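January 13, 2018

Home late again, and my feet are telling me all about it. Firdevs kept a plate for me, bless her, and I ate it standing up at the stove like a teenager.

We packed 614 orders at Gestlow today, which for the middle of January is a lot, and I did my share of the taping with a left thumb that has been sore since before the holidays. İlker took over my bench for the last hour so I could do labels sitting down. He didn't make a speech about it, he just moved my stool. I want to remember that.
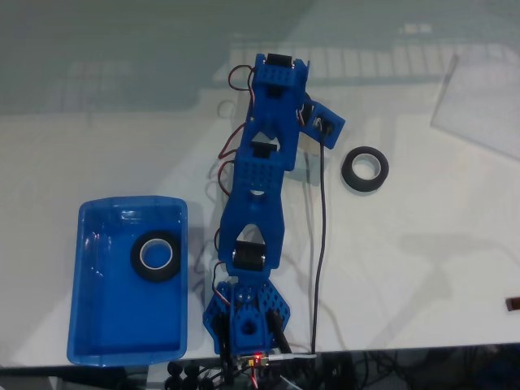
I have been going back and forth all week over what the arms will mean for us on the packing floor. Timo says they will start with the dull part, moving small things from the table into a bin, and that the six of us on the line will stay on, only doing more of the checking and the odd-sized parcels. I'd like to believe him. He let me stand by the little blue one for a while after lunch, and I'm afraid I looked more at the tape than at the arm — one roll in the bin and another out on the table, black tape, when I have spent nine years with my hand going out for a roll without my ever looking. It made me a bit sad and a bit hopeful, both at once. My thumb was mostly hopeful!

Nazma is more worried than she lets on. She is nearly 40 and says she is too old to learn screens and too young to stop, and I told her I felt just the same when the label printers came, and I cried in the coat room over those. Sibel has promised us all training in June, on paid time, and I asked her to put it in writing. She said she would.

Must call about the boiler tomorrow, and take Nazma her dish back.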